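Cleaning under the toilet rim
Posted in Birnard Home Help, Bathrooms

fovport_869
There's a ring under the rim of our white toilet that has outlived 2 brushes and a bottle of Borkell gel. I scrub every Wednesday. The ring does not care. Am I using the brush wrong? I didn't know that was possible.
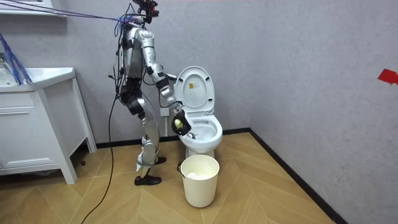
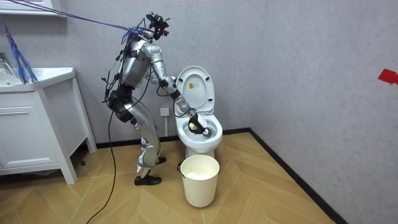

The brush in the bowl, lid up:
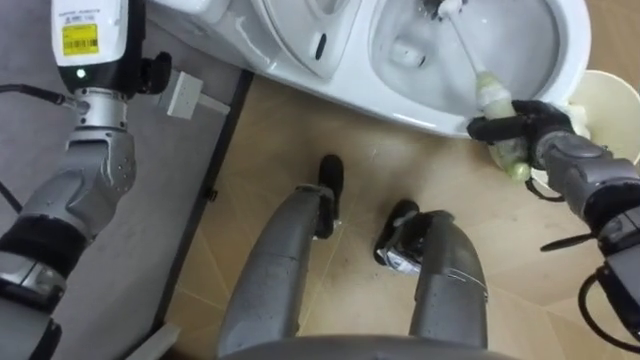
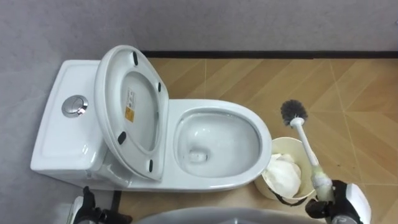

I'd like to fix this before my in-laws come in August, as they inspect.

limescale_larry
Sounds like mineral scale, and gel slides off it. Turn the water off, flush, then tuck paper towels soaked in white vinegar up under the rim. Leave them 20 minutes, longer if you can stand the smell. Pull them out, bin them, and scrub with short strokes. Never mix vinegar with bleach.

grout451
new toilet

tubside
Larry's way worked on mine, second try. Let the brush drip under the closed seat before you put it away, or you'll be back asking about the holder.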